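Wuvley Pick and Place Class Kit, simulator edition

For school robot clubs, first-year courses and teams preparing for the Sarkbridge student challenge.

Item no. 281
Made by Amwood
License: one club or one classroom, up to 76 student accounts

The Wuvley kit lets students practice gripper work on the computer before they touch the real arm. Every student opens the same table, the same objects and the same wrist view, so the teacher can compare the results fairly. The program runs on normal school laptops.

What is in the kit

Simulator with one arm and a gripper with two fingers
More than 1000 start positions, sorted by difficulty
Teacher book and student worksheets, printed and as files
Score sheet in the format of the Sarkbridge challenge

How clubs use it

Most clubs work in pairs. One student writes the approach, the other one watches the wrist view and notes where the fingers stop. After 2 rounds they change places. We recommend to begin with the block tasks and go to the fruit and bowl tasks in April, when the students know already how to read the coordinates.

The bowl tasks are harder than they look. The wall is sloped, and a gripper that comes down too far to one side will touch the rim first. Please let the students fail some times here - they learn a lot from it.

Works together with

The Manalo desk arm. A program that was made in the simulator can be sent to the arm by cable. The arm is not part of this kit and must be ordered separately.

Delivery and support

The license key comes by e-mail, the printed books come by post. Questions from teachers are answered in English, normally the same afternoon. If your club has more students than the license allows, write to us before you order and we will make you an offer for the additional accounts.
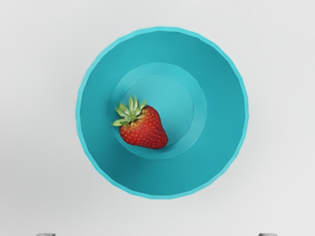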